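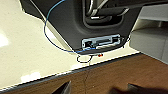 Changeover checklist, Lotham holiday cottage
To be gone through before each new set of guests. Comments from the May visit are left in because they save me repeating myself.

OUTSIDE

1. Key safe opens first time. Yes, once you know to lean on it. The code is 203 and the guests are told so twice, in the booking email and again in the directions. They will still ring.

2. Path and steps free of moss. Scrubbed. The third step rocks a little - packed underneath for now, mortar before the summer.

3. Outside light comes on at dusk. Pass. It also comes on for cats, moths and the Ploklow bus.

4. Surfboard rack bolted tight. One bolt loose, tightened. Please stop hanging wetsuits on the gas pipe. There is a rail.

5. Kayak lifejackets: buckles, straps, no tears. One child's jacket failed on the buckle and has gone in the bin, cut up so it can't be rescued by someone thrifty.

INSIDE

6. Smoke alarms, upstairs and down. Tested with the button. Both work, as the whole lane can confirm.

7. Carbon monoxide alarm in the boiler cupboard. Pass. Found behind the beach towels. It needs to be on its bracket.

8. Heater flex and plug. Fail. Scorch mark near the plug. Taken away, and the Kuo heater from the back bedroom put in its place. It is rated at 2,000 watts, so do not run it off the extension lead with the 3,000 watt kettle. Somebody will want toast as well.

9. Window catches upstairs. Fine, apart from the sea-view window, which is everybody's favourite and therefore the one that sticks. Eased with candle wax.

10. Bunk bed rail and ladder. Screws tight. Sign about 2 children at most still there, with a third drawn on in biro.

11. Fire blanket in the kitchen. In its case, tabs hanging down. Leave it there. It isn't a picnic rug.

12. First aid box. Plasters gone again, tweezers gone again, eleven sachets of burn gel untouched. Restocked.

PAPERWORK

13. Tide table in the folder. Last year's. Replaced. The causeway does not care which year you are reading.

14. Stundard boat trip leaflets. New sailing times put in, old ones recycled. Last boat back leaves at half past five and does not wait.

15. Guest book read for complaints. One: "gulls too loud." Noted. No action.

Still to do: step mortar, new child's lifejacket, bracket for item 7.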